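Section 4: Care and preparation of the table top

4.1 Scope

This section applies to the Gralarley work table with a light wood-grain top, in both lengths supplied by Prarard. It covers daily cleaning, removal of marks, cable openings and preparing the top before it is put into use. Assembly of the legs and cross rail is dealt with in Section 3. Replacement parts are listed in Section 7.

4.2 Before first use

1. Remove the protective film from the top. Pull it back slowly and low, at a shallow angle to the surface.
2. Check that the table stands level. Turn the adjustable feet by hand until the top no longer rocks.
3. On carpet, press down firmly on each corner in turn, then check the level again.
4. Wipe the whole top with a cloth dampened with clean water. Dry it at once with a second cloth.
5. Leave the top clear for 7 hours before placing anything heavy on it.

CAUTION: Do not use a blade to lift the film. Cuts in the finish cannot be repaired.

4.3 Inspecting the finish

Inspect the top in daylight or under a single lamp placed to one side. Stand so that the light is reflected towards you, and move your head slowly from left to right.
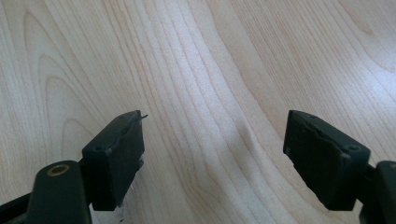 Grain pattern varies from one top to the next and is not a ground for return. Two tables ordered together may differ in both tone and figure. Tall arched loops may lie on one side of the top and long wavy lines on the other, and both are within the accepted range. Glare across a smooth finish makes the grain look paler than it is, and a soft dark smudge may show within the bright area. Mark the position of any smudge with a scrap of paper, change the angle of the light and look again before starting to clean. If the mark is still there, follow 4.4.

4.4 Removing marks

1. Mix 7 ml of mild washing-up liquid into 700 ml of warm water.
2. Dip a soft cloth in the mixture and wring it out well.
3. Wipe along the grain, using light pressure.
4. Wipe again with clean water and dry.
5. If the mark remains, repeat steps 2 to 4 once. After that, contact the Stodstead service desk.

NOTE: Toothpaste is sometimes suggested for ring marks. It is an abrasive and will leave a dull patch.

CAUTION: Do not use scouring pads, bleach, furniture wax or solvent cleaners.

4.5 Everyday items on the top

Mugs and other ceramic items may be placed directly on the surface if the base is smooth. An unglazed foot ring should stand on a mat. Lift items to move them, and do not slide them. Bathroom articles such as toothbrushes should be dry before they are laid down. Keep the round cable opening clear of liquids, as the cut edge beneath it is less well protected than the top.

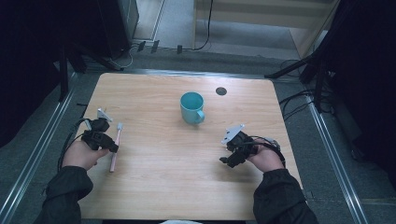 Can a hot drink be put straight on the table?

Use a mat under any hot drink. The finish resists brief warmth, but repeated contact in the same spot will cause a pale ring.

4.6 Cable opening

1. Switch off and unplug the equipment before feeding any cable through.
2. Pass the plug through from above, one cable at a time.
3. Leave enough slack for the equipment to be moved without pulling on the edge of the opening.
4. Wipe the rim of the opening with a dry cloth only.

Where a Baysal cable tray is fitted, the load in the tray must not exceed 19 N. Check the tray screws every August, or whenever the table has been moved.

Queries about this section should be addressed to Wilma Jardine, Product Documentation, quoting form 210.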